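## 3. Planning the room and the budget before you order

This section is for the person who prepares the purchase. Please complete it before you send the order form to Terden. The deposit for a two-arm station is $3,000 and it is not returned after the rails are cut.

### 3.1 Check the floor

1. Choose the place for the table and clear the floor there.
2. Use the tile lines as your measuring grid. Write down the size of one tile, from seam to seam.
3. Mark on your plan any scuffs or damage. The installer will ask which marks are old.

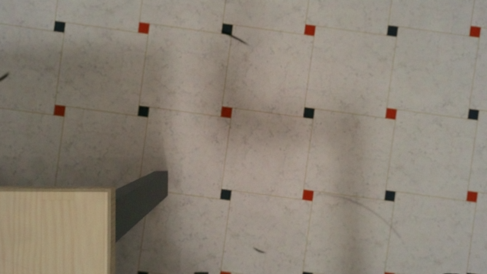 *Fig. 3-1. Tiled floor beside the table corner. The small red and black squares stand where the tile lines cross.*

**Note:** If your floor has no tiles, draw a grid with chalk, 50 cm for each side.

### 3.2 Decide the arms and the mounts

1. Decide if you need one arm or two. The second arm can be ordered later, but then its mount is delivered separately and you pay the freight again.
2. Count one mounting plate and one rail for each arm. They are separate lines on the quotation.
3. Keep free space on the outer side of each arm. An arm at the table corner needs room also away from the table.
4. Look where the wall outlets are, and add the cable length to your budget.

**Caution:** Do not plan a walking path on the side where the arms are mounted. 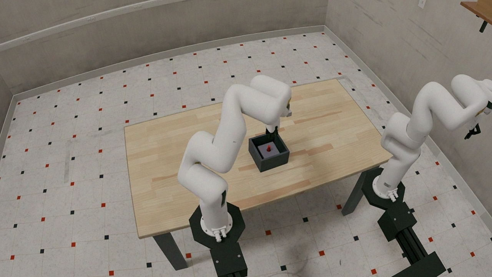

*Fig. 3-2. Two-arm station with both arms on one long side. The left gripper is over the box, with a small red object inside.*

### 3.3 Prepare the cost sheet

1. Enter the arms, grippers, plates and rails on the first page of the Cilisix sheet.
2. Enter the table and the boxes on the second page. These can be bought locally, and in our Vesby office this was cheaper.
3. Add 7 percent for spare parts.
4. Reserve 40 hours of staff time for installation and first tests.

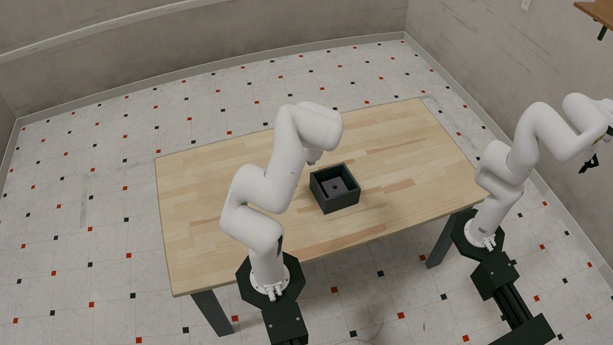 Staff time is the line which most buyers forget, so please do not leave it at zero. If the budget year closes before delivery, ask for a split invoice: the hardware is paid now and the installation is paid in January.

5. Send the sheet to Hadiza Iyamu for the price check. Questions about the room plan go to Hjørdis Backlund.

**Note:** Prices in the sheet were updated on November 2, 2018. Older copies must not be used.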